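Recap Articles and Viewer Recall in Reality Television: Project Report

Media Studies, Group 6
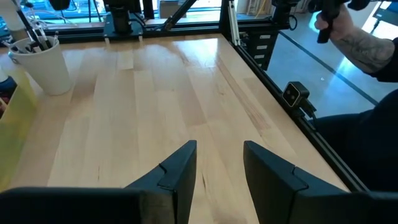
The project tested whether readers of entertainment recap sites remember where a claim about a cast member came from. We chose the dating series Flullham, which airs on Friday and has recaps on two sites, Gruber and Biltden.

Method

We collected 243 recap articles covering one season. Articles that only repeated the episode schedule were removed, leaving 144. Each was coded by two group members for the source of its main claim: the episode, a cast member's social media post, or fan comments. Disagreements were settled by a third coder.

Results

Fan comments were the most common source on Biltden. Gruber relied more on the episodes themselves. In both, the headline was often stronger than the text — a breakup "confirmed" in the title was a fan theory by paragraph 4.

Limitations

The reader survey was short and reached mostly students. We had planned to add the series Mister as a comparison, but its recaps stopped in April and the sample was too small to code.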